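College Rowing Should Stop Cutting the Novice Squad

6 May 2005

Every May the athletic department at Rikside sends out its budget for the coming year, and every May the novice rowing squad is on the list of things that might go. This year it looks serious. The squad costs less than the travel money for two of the bigger teams, but it wins nothing that shows up in the standings, so it is easy to strike out.

I rowed as a novice there and I think cutting it would be a mistake.

Most students who show up in the fall have never sat in a boat. Last fall 60 of them signed up. Many quit before the water got cold, as they always do. The ones who stayed learned a hard sport from scratch and raced at Leka in the spring against crews with far better equipment. They finished near the back. I don't see why that should count against them.

The department says students who want to exercise can use the fitness center or play intramurals. Those are fine. Intramurals at Rikside had 278 teams on the books last year, and I played on one. We met when enough people felt like it. A rowing eight can't work that way — if one person sleeps in, seven others go home. You learn to get up.

Then there is the varsity question. Rikside does recruit a few experienced rowers, but it can't offer what Trimov offers, and it loses most of them. Half of the varsity boat that won the Zokell Cup started as novices. Cut the squad and in three years the varsity coach will be asking where his rowers went.

The saving is small, too. Dropping the spring trip and keeping the old shell another year would cover a good part of it. Alumni would pay for oars if someone asked us. I have been a graduate for nine years and have had plenty of letters about the new stadium seats and not one about the boathouse.

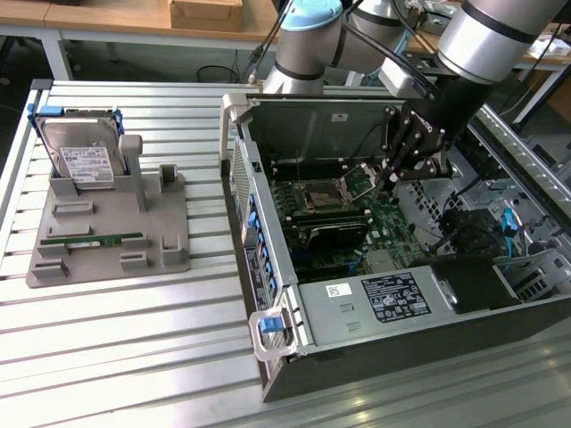
The budget goes to a vote before the end of the term. Students can speak at the meeting, and I hope some of the novices do, even the ones who quit in October.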